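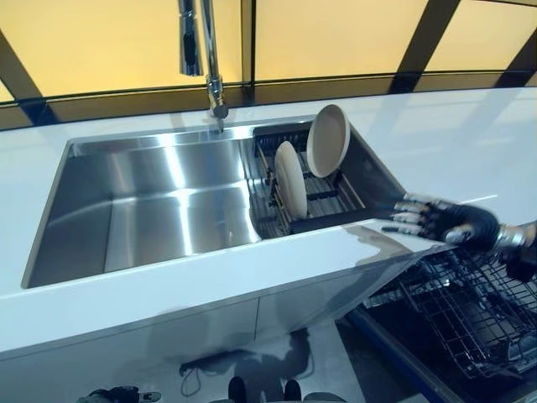

Our project was a planner that decides where a robot hand should go when it has to take a dish from one rack and put it in another. The software is called Brophy, and it runs between the perception code we were given at the start of the course and the arm controller we were told not to touch. Plates were our main object for the whole term. Two round plates standing upright in a black slotted rack sound like an easy start, but with one of them seen more edge-on it shows up as an elongated oval, and our first plate finder wanted nice full circles. Add a shiny steel sink and a glossy white counter that reflects the hand, and we had plenty to do before we could plan anything!

Where we started

The code we got in May was one long script. It found a plate, picked the closest point on the rim, and sent the hand there in a straight line. In the simulator (we used Drenddale, the one the lab keeps on its shared machines) this worked fine for a single plate facing the camera. With a second plate behind the first, the script would often pick a rim point between them, where there is no room for a thumb. I spent my first week just drawing its choices on the depth image so that we could all see what it was thinking, and I still think that little viewer is the most useful thing I wrote.

Finding plates

We dropped the circle search and fit a flat disk to the depth points instead. The disk can be tilted any way it likes, so a plate seen from the side gets the same treatment as one seen from the front. The fit needs a fair number of points to be steady, and an edge-on plate doesn't give many. To help it along, we take the direction of the rack slots as a first guess for how the plate is leaning, then let the fit move away from that guess if the points disagree.

Reflections were the other big headache. Steel gives depth readings that land below the sink floor, and for a while Brophy was sure there was a third plate down there. Our fix is very plain: any point under the known floor height gets thrown out before the fit. We also mask out the hand and its reflection on the counter, using the joint angles to work out where both should be. The mask is a bit too generous when the hand moves fast, and it sometimes eats part of a real plate. We have not fixed this.

Planning the reach

For each plate the planner samples 40 grasp poses along the rim and scores them. A pose loses points if the fingers come near a rack tine or a neighboring plate, if the wrist ends up close to its limit, or if the path passes near the faucet. The best 6 go to the full path search, and the first one that gets a clean path wins. Fitzgerald Whitfield, who was in charge of the path search, had the great idea of planning the release pose in the dishwasher rack at the same time. Before that, we kept choosing grasps that were lovely in the sink and useless at the other end, with the hand pointing into the dishwasher door.

Testing

We ran 3710 random scenes in Drenddale, changing the lean of the plates, which slots they were in, and how far the dishwasher rack was pulled out. Running that many overnight taught me a lot about memory leaks (mine, mostly). The scenes that still fail are nearly all ones where two plates lean toward each other and touch at the top. The disk fit merges them into one thick plate, and every grasp gets rejected.

We save each failed scene with its random seed in a log format called Irico, so it can be replayed exactly. Please use it if you pick this project up after us! Replaying a bad scene with the viewer open is much quicker than reading the printout.

What is left

Bowls are half done on a separate branch. The disk fit obviously won't do for them, and the shape model there has only been tried on clean depth data. I would also like to replace the fixed floor height with one measured at startup. Right now it is a number in the settings file, and if the camera gets bumped you have to change it by hand. The branch name is bowls-two, and the notes are in its readme.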